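Progress report, snack box project – November 2022

Hi Raili,

Sorry this runs a little long, but you did ask for the messy version as well as the numbers! We've spent $2,533 of the grant so far, nearly all of it on snacks and boxes, with a bit on postage. Receipts are in the folder Hadiza shared with you.

The big change since my last note is where we pack. The back room at Govness was fine in February but it got awfully cramped once the deliveries started coming in bulk, so we've moved to the front room, where there's a round white table and enough floor for the cartons. Ifeoma found us a tablecloth (white with a dark blue grid) and it has been surprisingly useful – small shiny packets used to slide all over the place and now they mostly stay put. We pile the snacks on the cloth side and keep the box next to them, so whoever is packing only has to reach across.

We also settled on the box. We tried the brown ones from Nultberg first and they were sturdy enough, but they looked like something you'd get printer ink in. The white cardboard ones with the bit of red along the edges feel much more like a present, and they cost us only a little more. Zodwa was right about that and I've told her so.
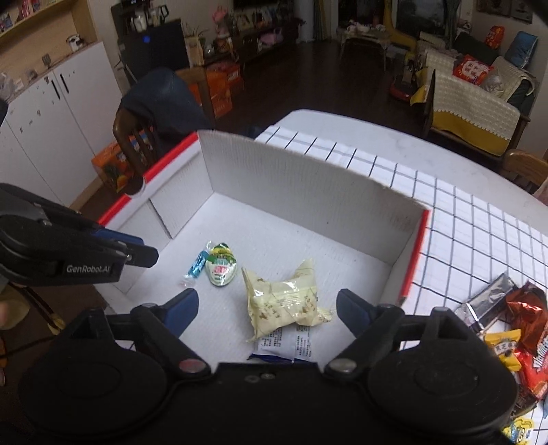 Does every box get the same snacks?

They all get the same kinds, but the brands change with whatever we could buy that week. Each one should have a stick candy, something crunchy, something soft and a couple of surprises. The small flat things go in first and the puffy bags go on top, or you end up with a bag of crumbs. I learned that one the hard way on the Trullura batch, and I'm still a bit embarrassed about it.

Packing takes around 12 minutes a box when people are chatting, and less when Ikechukwu is in charge of the music. He has also written up a one-page packing sheet, which I'd love you to look at before we print it. My only worry is that it's too strict on the order of things and takes some of the fun out.

Still to sort out: labels. The ones from Briggs peel off the corrugated sides, so we're testing a stickier kind and I'll let you know. We also need a better answer for allergies. At the moment Hadiza checks the wrappers and keeps a list, and that's a lot to put on one person, so I'd like to move 5 hours a month of the admin money over to her. Could you tell me if that's allowed under the current terms?

Next delivery is 26 boxes, all going to the after-school club on Tannery Road.

Thanks so much for sticking with us,
Zodwa's other half of the team, Ngozi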